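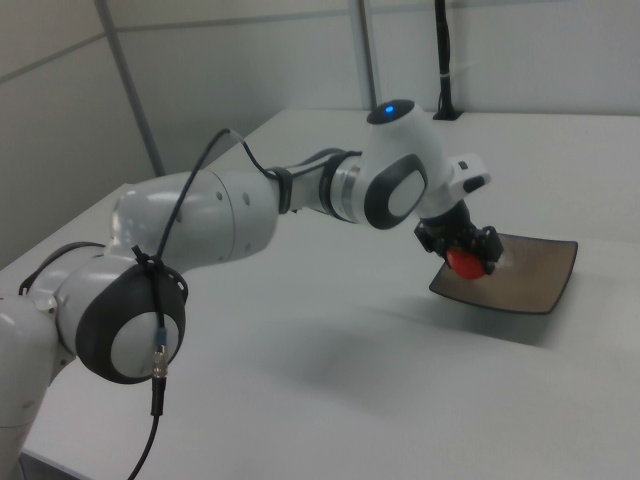
Advice about keeping a table clear has been printed for as long as there have been household manuals, and very little of it has been checked. The usual advice goes like this: pick one surface, empty it, give it a tray or a shallow dish, and let the dish collect whatever would otherwise spread. Students tend to accept it because it sounds like something a sensible aunt would say. Chapter 9 takes it apart. It asks what a clear surface is supposed to do for the people who use it, whether a dish on that surface does what its fans claim, and how you would go about finding out. A dark brown square plate on a white table is easy to find with the eye, and a small red thing held just over it is easier still. Whether being easy to see makes anyone more likely to put things back is a separate question, and most of the books on the shelf treat the two as one.

After reading this chapter you should be able to
explain the difference between a surface that is empty and a surface that is available
describe the main claims made for trays, dishes and other "landing places"
say what sort of record would be needed to test one of those claims
keep a surface log for a room you use every day

Key terms: available surface, landing place, return, drift, stray item, surface log

9.1 Empty and available

An empty table has nothing on it. An available table is one you can start using without first moving something. These are different, and a good deal of bad advice comes from mixing them up.

Think of a kitchen table with a fruit bowl in the middle. It isn't empty. If four people can sit down and eat without touching the bowl, it is available for eating. Push the same table against a wall, so that everyone has to crowd along one side, and the bowl is suddenly in the way of the potatoes. The bowl hasn't changed and the table hasn't either. What changed was the job.

Writers on tidying rarely mention the job. They show a bare surface and let the reader admire it. You should be suspicious of any rule about surfaces that can be stated without saying what the surface is for. "Keep the counter clear" is a rule of that kind. Clear for what? Rolling pastry takes a long stretch of counter and making toast takes hardly any. A household that makes toast every morning and pastry at New Year has no strong reason to live all year with a counter ready for pastry.

There is a fair reply to this, and you will hear it in class. A clear surface is ready for any job, the reply goes, so you don't need to know the job ahead of time. That is true as far as it goes. It leaves out the cost. The things that used to stand on the counter now live in a cupboard, and somebody gets them out and puts them away again. The tidying books seldom add up that work, and when they do mention it they call it a habit, as if habits took no time.

Check yourself: Name a surface in your home that is available most of the day without being empty. Name one that is empty and not much use.

9.2 The landing place

A landing place is a spot set aside for things that are on their way somewhere else: keys, mail, an apple brought home from lunch. It usually has an edge of some kind. Trays, plates, shallow bowls and the lids of old boxes all serve.

The claims made for landing places come down to a few. The first is that an edge holds things in, so that strays don't drift across the table. The second is that a dish with a color different from the table draws the eye and so draws the hand. The third, which is the one that sells dishes, is that people with a landing place lose fewer things.

The first claim is the most solid, if you read it narrowly. Put a round fruit on a bare, smooth table and it may roll. Put it in something with a raised rim and it will have a harder time leaving. A flat plate with no rim offers much less help, and it is odd how often the two are recommended in the same breath. Before you accept advice about "a tray," find out whether the writer means a tray with sides.

The second claim is where most of the guessing goes on. Contrast makes a thing visible. Anyone can confirm that by looking. The step from seeing to using is asserted, and the assertion gets repeated by people who have read it somewhere.

The third claim has been looked at, after a fashion. The Mevodcombe home study asked households about lost keys, glasses and mail before and after they were given a dish for the hall table. It reached up to 400 households, depending on which of its own tables you believe, and the people who got a dish reported losing fewer things. They also knew why they had been given the dish. They had been told. A person who has just been handed a dish and asked to report on her keys is going to think about her keys, and it would be surprising if she lost as many of them. No group in the study was asked about keys and given nothing. We can't tell whether the dish helped or the asking did.

Demetrio Collado, who ran the hall table portion, admitted as much in his notes. He wrote that he would have liked a second group and ran out of money in March. The later leaflets that quote his results leave that sentence out.

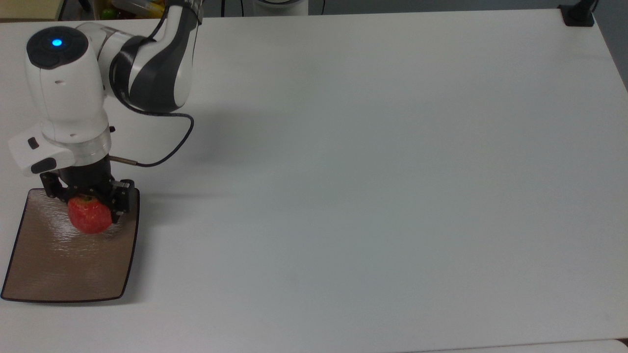

186 CHAPTER 9 Surfaces and Where Things Land

9.3 Large tables, small trays

Most landing places are small compared with the surface they sit on. A tray tends to end up toward one side, with a great deal of bare table left over, and an apple over a brown tray on a wide white tabletop makes the proportions plain enough. Look at all the white that remains. Every part of it is somewhere the apple could be put down instead.

The books treat this leftover area as the prize. The tray takes the clutter, they say, and you keep the rest. Paraschiva Pop, in a short paper on shared worktables at Arlow, argued that it works the other way. In her view a small tray on a large table tells people that the table is for putting things on. Once the tray is full, the next item goes beside it, and the item after that goes beside the first stray. She called this the apron, and she thought it grew faster around a tray than on a table with no tray at all.

It is a good argument and you should be as hard on it as on the others. Pop watched tables in one building, used by people who mostly knew one another. She didn't say how she decided that an item was stray and not simply in use. A pencil lying next to an open notebook could be either. Her drawings show aprons clearly, but she chose which tables to draw.

What her paper does give us is a question that can be answered by looking: when the landing place is full, where does the next thing go? You don't need money or equipment for that. You need a table, a notebook and some patience.

Size is not the only thing that changes the answer. A tray near the door gets different items from a tray near the sink. A tray at the corner of a table is handy from two sides and a long reach from the others. Material matters too, although perhaps less than the catalogs pretend. A metallic surface may make a noise when you set something on it, and some people dislike the noise enough to put the thing down elsewhere. Arrieta and Skaneck, in their guide for boarding houses, recommend felt liners for this reason. They offer no evidence that anyone was ever put off by the noise except Skaneck.

9.4 What counts as put away?

Drop an apple from above a tray and it is on the tray. Set it down carefully and it is also on the tray. For the purposes of a surface log, the two are the same. For the purposes of the apple they are not, and bruised fruit is one of the hidden costs of a landing place that people use in a hurry.

There is a more serious difficulty. A thing on a tray has been placed, but has it been returned? In this book a return means that the item has reached the spot where it is normally kept. An apple that lives in the fruit tray has been returned when it gets there. An apple that lives in the refrigerator has only stopped on the way. Studies of tidiness often lump these together and count anything inside a rim as tidy. The practice flatters the rim. A tray heaped with unopened mail would score very well.

When you read that a room was "tidy" after some change was made, look for the writer's definition. If you can't find one, treat the word as praise and move on.

9.5 Keeping a surface log

Choose one table or counter that at least two people use. Decide what job you are judging it for and write that at the top of the page. Look at the surface at the same hour every day for eight days. Each time, sketch the outline and mark what is on it, using one sign for items that are kept there and another for strays. If there is a landing place, draw its edge.

Don't tidy before you look. Don't tell the other people what you are doing until the log is finished, and then do tell them, and ask whether they agree with your signs. They often won't. Write down the disagreements next to the sketch in a different color.

Halfway through, add a landing place if the table has none, or take it away if there is one. Go on sketching as before. Expect the first day after the change to be odd, and don't build anything on it.

A log this short proves very little, and you should say so when you hand it in. Bring it to the discussion of Section 9.6, where we compare logs from different kinds of rooms and look at what happens to the apron when the tray is emptied every night.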